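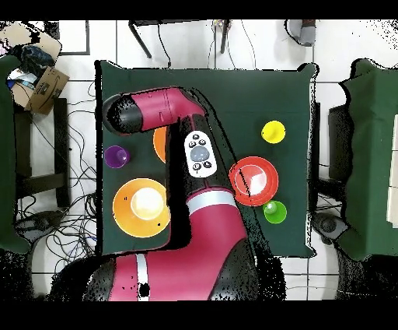 Clestus tabletop arm, three months in

I bought the Clestus because I was told it was the sensible choice. It lifts enough for what I do, the joints are smooth, and the people selling it talk a great deal about how safely it can share a room with you. I run a small workshop where we try out sorting and table-clearing routines for a client who makes canteen equipment. Cups, bowls, plates, over and over. It is dull work and it should be easy on an arm.

I'll start with the fault, as I suspect that's why most people will read this.

In December the arm dropped. It was halfway through a move with a bowl in the gripper when the power to the controller blinked, and the forearm sank towards the table before the brakes caught it. The manual says the brakes engage "immediately". I measured the drop afterwards, by cutting the power on purpose with the arm in the same pose and a ruler taped to an upright, and got 23 mm. I did it again and got 23 mm. With the arm stretched out further it was worse, and I stopped testing at that point as I didn't fancy bending anything.

23 mm doesn't sound like much. Put your hand flat on a table and think about what fits between your palm and a hard metal finger when you're reaching in to straighten a cup. My colleague Saqib Lashari had his hand in there a minute earlier. He wasn't hurt. He has stopped reaching in, and so have I, and that rather spoils the idea of a machine you can work beside.

What Clestus said

I wrote to support the same evening. The first reply asked me to check that the base was bolted down (it was) and to update the software (I had). The second told me a small amount of sag is normal on any arm with this sort of brake. Fair enough, I can believe that. I then asked what counts as small, and where the figure is printed. I got a link to the same manual page with the word "immediately" on it.

A third reply came from Belmiro Baptista, who at least seemed to have read what I'd sent. He said the brake timing depends on how quickly the controller notices the supply falling, and that a slow dip is harder to catch than a clean cut. He suggested a backup supply between the wall and the controller. He did not offer to pay for one. I asked whether this advice would go in the manual and he said he would pass it on. I've looked since and the page hasn't changed.

The backup box

I bought one made by Dillden, which cost me 165 pounds. It does what it should. When I pull the plug now, the arm carries on long enough to finish its move and park, provided you have written a parking routine and told the controller when to use it. I had to do both. The Dillden has a fan that never stops and a beep that will go through a wall, and I couldn't find a way to turn the beep off.

So it's a fix, of a kind. I still don't think a buyer should have to go shopping to stop a new arm from sagging.

The stop button

The other thing I want to complain about is the emergency stop. Ours arrived on a short lead, which meant it had to live on the same table as the arm or dangle off the edge. Either way you have to lean towards the thing you are trying to get away from. Extension leads are sold separately. I bought the long one and it is fine, though the plug is a loose fit and I have put a cable tie round it. If the plug comes out the arm stops, so it fails the right way, I'll give them that. It has also stopped the arm twice when somebody brushed past.

After a stop you have to clear the fault on the screen and then confirm it again on a second screen. The message just reads "Protective event" whether you hit the button, lost the plug or ran the arm into something. Three quite different problems with one name. The log file is a bit more helpful, if you know where to find it and have the patience to read it.

What is good

The movement really is nice. Slow moves over a cloth-covered table are steady, and it puts light plastic cups down without knocking them about. Guiding it by hand to teach positions is easy. The contact sensing also works better than I expected when the arm is moving sideways - I leant on it, gently, and it gave up straight away. Pushing down is another matter. It pressed a cup hard enough to flatten the rim before it decided something was wrong, and I had the sensitivity set as high as it goes.

I have used the Stojanović arm at another shop. It's noisier and the teaching software is a pain, but it barely moved when we cut the power, and the manual gives a stopping distance for every joint. That is the sort of page I want to see. I haven't tried the Plunutitz, so please don't ask me.

Would I buy it again

At this price, no. I'm keeping this one, as I've already paid for it and the mounting plate and 200 other bits and pieces, and with the backup supply it behaves. If you have one already, do the ruler test yourself, with nothing under the arm that you care about and your hands well away. Try it with the arm stretched out and with the arm tucked in. Write the numbers down and send them to Clestus, and ask them what their own figure is.

If you're still choosing, ask the seller for the drop on power loss, in millimetres, in writing. Mine told me it wouldn't be a problem.

Two stars. I'll come back and change that if the manual does.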